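Vosard 2 사용기: 손에 드는 그리퍼 기록 검수 프로그램, 멈춤 값 문제

8월부터 Vosard 2를 쓰고 있다. 손에 드는 그리퍼로 물건을 집고 옮긴 기록을 불러와서 영상과 집게 벌림 값을 한 화면에 맞춰 보고, 못 쓸 구간을 잘라내는 프로그램이다. 만든 곳은 Utitz이고 나는 국내 판매를 맡은 Mahlangu를 통해 연 단위 라이선스로 샀다. 이전에는 Lostby를 썼다. 협찬은 없다.

먼저 결론부터 적는다. 검수 속도는 빨라졌다. 다만 벌림 값이 멈춘 채로 정상 판정을 받는 오류가 있고, 이걸 모르고 쓰면 잘못된 기록이 그대로 로봇 학습 쪽으로 넘어간다. 아래는 대부분 이 오류에 관한 이야기다.

설치와 화면

설치는 어렵지 않다. 라이선스 키를 넣고 저장 폴더만 지정하면 된다. 폴더 이름에 한글이 들어가면 미리보기가 안 뜨는 경우가 있어서 나는 전부 영문으로 바꿨다. 화면은 위가 영상, 아래가 그래프다. 영상을 한 칸씩 넘기면 그래프의 세로선이 같이 움직인다. Lostby에서는 두 창을 따로 띄워 놓고 눈으로 맞춰야 했으니 이 점은 확실히 낫다. 단축키를 바꿀 수 없는 것은 불편하다.

작업 내용

우리가 다루는 것은 가정집 환경의 작은 물건이다. 장난감, 생활용품, 포장된 물건을 천이나 이불 위에 모아 놓고 집는다. 투명한 통은 영상만으로 집게가 닿은 순간을 잡기가 까다로워서 벌림 값을 많이 참고하게 된다.

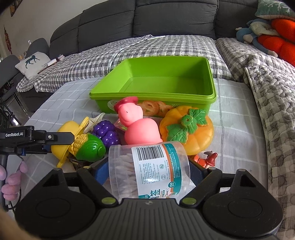 두 집게 사이에 놓인 투명한 면봉 통. 뒤쪽은 장난감과 초록색 트레이.

오류가 나타난 과정

처음 눈치챈 것은 투명한 통을 집는 기록이었다. 영상에서는 집게가 오므라드는데 그래프는 평평했다. 프로그램의 판정은 '정상'이었다. 센서 고장인가 싶어서 원본 파일을 다른 뷰어로 열어 봤더니 값이 제대로 변하고 있었다. 원본은 멀쩡하고, Vosard가 불러오는 과정에서 마지막 값을 계속 복사해 넣은 것이다.

그래서 그때까지 검수한 클립 1,668개를 원본과 다시 대조했다. 같은 증상이 14개에서 나왔다. 그중 13개는 녹화 중간에 일시 정지를 한 번 이상 한 클립이었다. 정지한 뒤 다시 시작할 때 시간 정보가 잠깐 끊기는데, 프로그램이 그 뒤의 값을 읽지 못하는 것으로 보인다. 나머지 하나는 정지한 기록이 없고 원인을 아직 모른다.

비율로는 적다. 문제는 프로그램이 아무 경고도 하지 않는다는 데 있다. 값이 비어 있으면 빨간 표시가 뜨는데, 같은 값이 길게 이어지는 것은 '물건을 쥐고 유지하는 중'으로 처리해 버린다. 쥐고 있는 구간은 원래 값이 평평하니 그래프만 봐서는 사람도 구분하기 어렵다. 멈춘 값으로 학습한 로봇이 물건 앞에서 손을 벌린 채 끌어올리거나 닫은 채로 밀고 들어가면 그건 안전 문제가 된다. 우리는 그 단계까지 가기 전에 해당 클립을 뺐다. 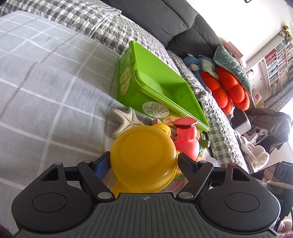
노란 컵 모양 장난감의 양옆에 두 손가락이 닿아 있는 상태.

손잡이나 주둥이처럼 튀어나온 부분이 있는 물건은 그나마 검수하기가 쉽다. 손가락이 어디에 닿았는지 영상에서 보이므로 그래프와 어긋나면 바로 의심할 수 있다. 면이 매끈하고 투명한 물건 쪽이 더 위험하다.

고객 지원

Utitz 지원팀의 Chantelle Mtshali에게 원본 파일과 화면 녹화를 보냈다. 답은 빨리 왔고 증상을 재현했다고 했다. 수정판 일정은 받지 못했다. 임시 방법으로 불러오기 설정에서 '시간 간격 자동 보정'을 끄라는 안내를 받았다. 끄고 다시 불러오니 13개는 정상으로 나왔고 원인 모를 하나는 그대로였다. 대신 이 설정을 끄면 불러오는 시간이 최대 2배까지 늘어난다. Mahlangu에도 같은 내용을 전달했는데 판매 페이지에는 아직 아무 안내가 없다.

지금 쓰는 방식

자동 보정은 끈다.
녹화 중 일시 정지를 하지 않는다. 멈춰야 하면 클립을 끝내고 새로 시작한다.
정상 판정이 나와도 값이 오래 평평한 구간은 영상을 처음부터 끝까지 본다.
내보낸 파일과 원본의 벌림 값을 비교하는 스크립트를 따로 돌린다.

마지막 항목은 원래 이 프로그램이 해 줘야 하는 일이다.

좋은 점: 영상과 그래프가 정확히 같이 움직인다. 구간 자르기가 빠르다. 클립이 많아도 목록이 느려지지 않는다.

나쁜 점: 멈춘 값을 정상으로 판정한다. 단축키 변경이 안 된다. 한글 폴더에서 미리보기가 불안정하다. 설명서에 자동 보정 항목 설명이 한 줄뿐이다.

기록을 끊지 않고 찍는 팀이라면 지금 사도 큰 문제는 없을 것 같다. 일시 정지를 자주 쓰는 팀은 수정판이 나올 때까지 기다리는 편이 좋다. 우리는 라이선스 기간이 남아서 계속 쓴다. 연장 여부는 수정판을 보고 정할 생각이고, 나오면 같은 클립으로 다시 돌려서 결과를 이 글에 덧붙이겠다.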